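July 2024, bench notes, Skaltbridge workshop

Kanako asked me to write down where we've got to with the fixture plate before I go off on leave and forget all of it, so with a cup of tea at my elbow I'll try to be orderly (no promises!). The plate is back up in front of the ribbed aluminum wall, and I must say I'm fond of how it sits there now. We spent a good part of the morning fussing over the height, because Margit likes it low and Kieran likes it high, and in the end we went with Margit, who had brought cake.

The five fixtures are in their row again. I had wanted to leave more space between them, but Azadeh pointed out that the drawing for Flurnura is already signed off and that I'd be the one explaining any change over the phone, so the spacing stays as drawn.
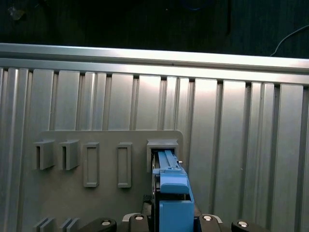 Screws next. The long ones from the Dobos drawer are no good for the plate, please don't use them, they bottom out before they pull anything tight. I've put a bag of 70 short ones on the shelf by the door with a label on it. Mélanie has the good hex driver and has sworn to bring it back.

One thing I keep turning over is the wall. The ribs are lovely and stiff but they're a nuisance to wipe down, and the grooves hold on to every bit of dust we make. I tried a paintbrush and then the vacuum with the narrow nozzle, and the paintbrush was better, to my surprise.

Still to do in August: order number 3010 from Sedomgate needs chasing, and somebody please check the rail with the long level.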